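Can a robot arm clear a kitchen counter yet?
Print | E-mail
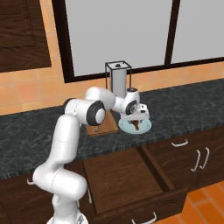
My sister-in-law wants us to go halves on a counter-mounted arm for my father-in-law, who has bad shoulders and lives alone. The one she likes is called the Tatero and she found it through a reseller named Prillard. I run a small cabinet shop and I've been hearing that machines will take over the chores there for as long as I've owned it, so I'm a hard sell. Everything she sends me is a computer rendering, and it's always one plate with one little brown thing on it and the fingers right over it. Fine, but his counter has mail, pill bottles and a toaster on it. I'd also like to know what happens with an open drawer like the one in front there, because he never shuts his. Does anyone own one of these, or something close to it, and does it do any work?
Asked by Darren Kershaw, Jan 26, 2021
E-mail this question

3 answers

Poppy Heywood
I test kitchen equipment for a living and had an arm on loan from Hebden for 19 days. Not the same model, so take this for what it's worth. It could pick up a dry sponge and put it in a bin if the sponge was sitting by itself. Forks were bad. A wet glass I wouldn't let it near after the first one. Clearing a breakfast plate and a cup took it 20 minutes on a good morning and I stood next to it the whole time with my hand by the stop button, which sort of defeats the purpose.

About your renderings. A simulated kitchen is a normal way to develop this stuff and I don't hold it against anyone. But you can't tell from a picture like that whether it got the thing off the plate, or how many tries it had. Ask the seller for unedited video in a real house, start to finish, with somebody else's clutter. Ask who comes out when it quits and what that costs. On drawers, I'd want to see it deal with one that was left half open, with stuff in it. The one in your picture is empty.

For bad shoulders I'd spend the money on moving his everyday dishes down to counter height and getting someone in to clean.
Print this answer

Bradley Birkett
They said the same thing about dishwashers. Give it until June and they'll all be doing this.

Tõnu Grigaitė
We have a Tronano at work putting parts in trays. It does 103 an hour, same part, same tray, bolted floor. Move the tray a couple of inches and it stops and waits for me. I would not put it in a kitchen with an old man.
Print this answer

E-mail this page | Print this page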